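What Is a Blockchain, and Why Can't Anyone Cheat?

A friendly money-and-computers page for curious kids

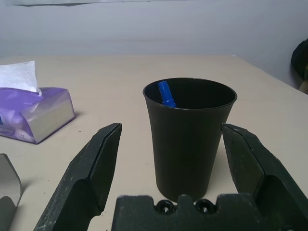
One reader wrote in to ask whether digital coins are kept in a giant computer somewhere, and if so, who has the key to the room. What a good thing to wonder about! Let's take our time with it, so get comfy.

Let's pretend your class has its own play money, and we'll call it the Rizk. You start with six Rizks. You give two of them to the kid beside you for a sticker. How does everybody know you have four left? You could ask the teacher to write it down, and that would work fine (it's pretty much what a bank does). But if the teacher's notebook fell in a puddle, oh dear, all those Rizks would be a soggy mess.

So here is the clever idea. Every single kid keeps a notebook! When you pay for your sticker, you call it out loud, and everyone writes the same line: "Two Rizks paid for one sticker." When a page fills up, the class checks that all the pages match, and then everyone turns to a new one. That full page is like a block. At the top of each new page you copy a little secret code made from the page before, and that hooks them together like links in a chain. Block, chain, blockchain!

Now suppose a sneaky somebody goes home and changes an old page to say they own 298 Rizks. Well! The code on the next page won't match anymore, and neither will the one after that, and besides, all the other notebooks in the class still tell the old story. The sneaky page gets ignored.

Real blockchains use computers for notebooks, often thousands of them in lots of different countries, and the codes are long strings of letters and numbers that computers work out very quickly. So, to go back to our reader's question, there isn't one room, and there isn't one key to it.

People do have their own keys, though. Yours would be a very long secret password that lets you spend your own coins and no one else's. If you lose it, there may be no way to get it back, so grown-ups who use these coins have to be awfully careful with theirs.

Words to remember
Block: one full page of the notebook
Chain: all the pages, hooked together in order
Key: the secret password for your own coins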